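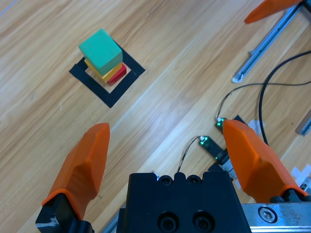

On 12th September I went to the open day of the Jetorby paint works, together with my neighbor and 35 other people who had booked the morning tour. The bus left us at the wrong gate, so we walked along the fence for a while and arrived when the coffee was already finished.

Our guide was Jolene Ruawai. She has worked in the color room for 22 years and she speaks quickly, but she repeated everything when I asked. First we saw the mixing hall, where the big Forix tanks stand in two rows. Each tank holds 400 liters. The smell was weaker than I expected, and the noise was much stronger.

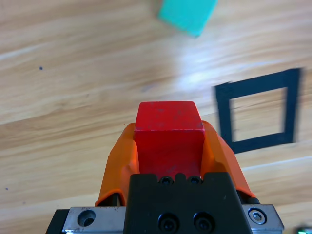
Red cube, with a few small dark specks on top.

After the hall we visited the color room, and for me this was the best part. Every shade has a number and a card in a drawer. Number 551 is a gray that a customer, Shawky, orders for garden doors. I could not see the difference between it and its neighbor in the drawer, and Jolene said that many visitors cannot.

We use cookies to remember your settings. Accept | Manage choices
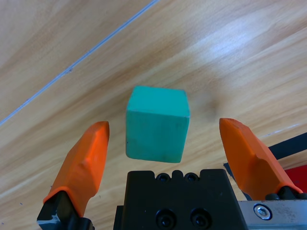 Matt paint was the subject of the last talk, and I took many notes, as I want to repaint our hallway. It hides a bad wall well but it keeps every mark. The teal cube has the same problem, with small scuffs and darker marks near one corner of its front. Jolene advised a washable finish, for example Beltus, for any place where children pass with school bags. I bought one can at the shop by the exit. The lunch was soup and bread, and the bus home was on time.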